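Progress Report to the Oddsson Fund, Oct 13, 2010

Thank you again for standing by the Mallgate reading project through what has been a long and busy summer for all of us.
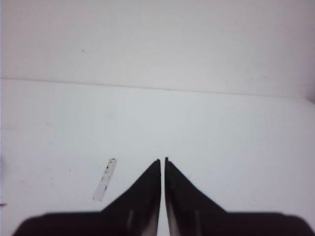 Mallgate Library

Since May we have lent 3,447 books, and 1,040 of those went out from the Jarora Street branch, which I must say pleased us very much, as it only opens in the afternoons. Story hour now runs at five sites. The Grirura site started late while we waited for shelving, but families there have been wonderfully patient and the bilingual picture books are hardly ever in. 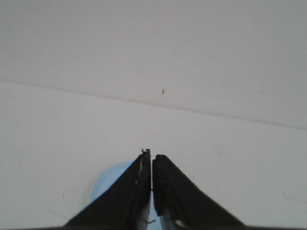 Spending and Next Steps

We have $1,040 left for large-print titles and hope to order them before the holidays.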